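Anca Sârbu Wants You Back on the Track

Anca Sârbu is already talking about lanes before I've got my jacket zipped. She coaches the Arnerden evening group, eight grown-ups who mostly hadn't run a lap since school, and she can't wait to get them going again this November.

"People think a track is boring because it goes in a circle," she says. "I love that it goes in a circle! You always know where you are. You always know how far it is to your water bottle."

She came to running late, at a desk job with Tosow, when her coworker Leonora Evangelista talked her into a lunchtime mile. She hated it, went back the next day, and hated it a little less. These days she keeps every workout in a paper notebook, and her page count is up to 200.

Her favorite session for beginners is the 500. "It's such a weird distance that they have no old time to be sad about," she says, laughing. "A lap and a bit more, walk until you can talk, then go again. Jolanta Kwiatkowski did four of them in her first month and called her sister from the parking lot."
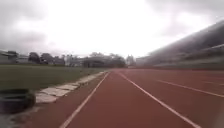

Gray weather is Anca's favorite kind for a first session, and she'll tell you so at length. "No sun in your eyes, no heat coming up at you. Just run." She tells newcomers to look far up the lane, where the white lines seem to squeeze together, and to leave the curb slabs on the inside alone. "Those are for the grass to stay behind. Your feet have a whole red road!"

What about people who are scared of being slow? She waves that one off. Lane one can wait, she says, and the outer lanes are lovely and quiet. Then she checks the time, picks up her notebook and asks what size shoe I wear.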